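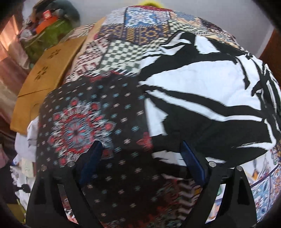 Jaws open over the mandala cloth and the zebra print, spare room bed.

Wurska hand gripper kit, reviewed after 23 evenings

I wanted a gripper I could hold and squeeze myself before I bolt one onto the arm I'm building at home, and the Wurska kit seemed like the cheap way in. Assembly took me 2 evenings (the linkage screws are tiny, get a magnetic tray!). The blue pads are my favorite part, they grab a fold of thin cotton really nicely. Bulky stuff is harder, and I still miss a lot on bunched-up fabric. My only real gripe is the play in the left jaw, so I swapped in Pretetti washers and it's way better now. The manual is awful. Four stars, and I'm ordering a second set of pads in October.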